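Why I gave up on breakfast in bed and started eating like a grown-up

I have been a terrible breakfast person my whole life. Coffee standing up, toast over the sink, half a banana in the car (the other half found later, usually by smell). Then in August my friend Wubit Tilahun came to stay for 16 days and she would not have it. She sits down. Every morning! She makes a proper pot of tea, she cooks something, and she looks at you until you sit down too.

The first week I was grumpy about it. I kept checking my phone and she kept sliding it away from me – very politely, I have to say. By the second week I was getting up early on purpose. We had oats with dates, eggs with so much green chili that I cried, and one morning just cold leftover rice with yogurt, and I loved that one best.

She's home again now and I miss her like mad, but I've kept it going. My rules are pretty loose:

1. No phone until the food is gone. The radio is fine, and so is staring out of the window.

2. Keep it small. One bowl, one cup, and you're done washing up in a minute.

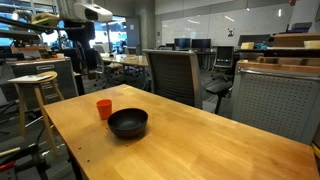 3. Cook one thing on the weekend. I do a big pan of stewed apples with cinnamon and it gets me through to midweek, if I don't go at it with a spoon at 10 pm.

Try it for a week and tell me how you get on. And if anyone has a good recipe for savory oats, please send it over, mine keep coming out like glue.

1,106 shares | 2 comments

Contact | Copyright Votow Blogs | Back to top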